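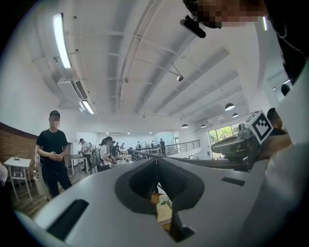 A Rukano kit session, with several people at the worktables. A patterned marker cube is at right.

The Rukano is a hand-held gripper kit put out by Rerico and sold with setup and training thrown in. I've been keeping this entry up to date since I first got my mitts on one, so forgive me if it reads like a fan wrote it (one did!). You hold the gripper, do the job yourself, and the recording goes off to teach a robot arm the same job. The base kit runs $1337 and comes with one gripper, the marker cubes and a carry case, while spare jaw pads are sold in sets of 3. Roy Clegg at Rerico told me the pads are the part people reorder most, and I believe him, having chewed through a few!

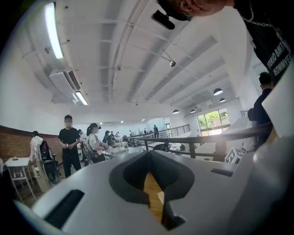 Grip is where I'd give it top marks. The notched pads grey up with use but they hold thin wooden pieces nicely, and my wrist lasted a good 15 minutes before I wanted a breather. The older Nuvis model was a heavier beast and I don't miss it one bit. Nigel Staniforth wrote the Tanui software that sorts the recordings, and it's a bit clunky on the first go, but the plan covers 800 clips a month and I've never hit the ceiling. A left-handed version was promised for March, and I'll add the colour options once Rerico posts them.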